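Brushes, Felt and a Very Full Back Room: Where We've Got To

Posted in December by Tín Khúc
Filed under: Funded Projects > Arts and Learning > Updates

Hello to everyone at Celura, and to anybody else reading over their shoulders!
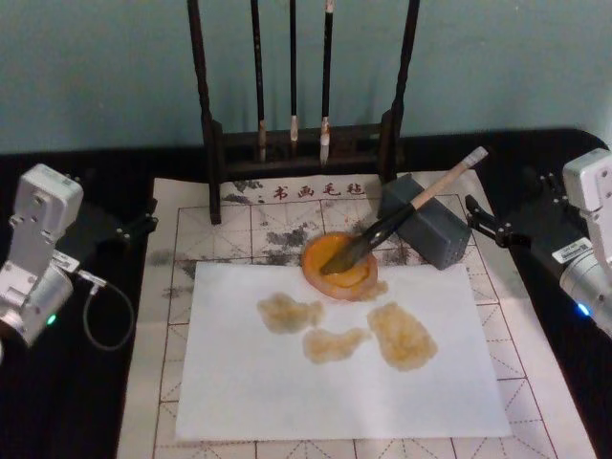 The calligraphy sessions at Silitstead have now had 75 people through the door, and a good half of them come back week after week, so I'm calling that a decent return on your money. The biggest chunk of the first payment went on table kit. I dithered for ages over the felts and in the end went for the white ones with the red grid, dashed guide lines and all, as beginners kept asking where the middle of a character should go. They do soak up ink (see the grey patches, that's a felt with some life in it) but the squares are still perfectly readable and I'm not replacing any this year. The hanging racks were dearer than I'd budgeted for. Worth it, I think – brushes hung straight down keep a much better point than the ones we used to leave in jam jars.

Money, then. You gave us £714 for materials and we've spent £319 so far, mostly on felts, racks, brushes and cloth for the tables. Paper is next. We get through it at a frightening rate, and I'd like to order in bulk from Rawashdeh before the new term if you're happy with that. Their quote was £85 including delivery, and I can forward it.

We've drifted a bit from the plan in one respect. The application said black ink only until spring, and then Montri Yimyam brought in his orange and the whole Saturday group wanted a go. So colour has come forward a term! It's slower work. People load the big brush far too heavily, there's a drip beside the dish before they've made a stroke, and then they have to learn to wipe off on the rim. But they're bolder with it than they ever were with black, and two of the quieter ones did their first large single characters that way.

Not going so well: storage. We have one cupboard, shared with the Cekarik choir, and the racks don't fit in it standing up. I've asked about the shelf over the sink. Also the late afternoon slot is thin, four people most weeks, and I'd like to move it to 11am if the room is free.

Still to do before the next payment is the little display in the corridor, plus a proper sheet on washing brushes, which I keep promising and not writing.

Comments (3)

Maureen P: Is the wall display going to be open to those of us who only came the once? Mine's a wobbly "mountain" but I'm rather fond of it.

Tín Khúc: Yes please, bring it in!

gridlock_gary: What do you use to get ink out of a shirt cuff? Asking after Saturday.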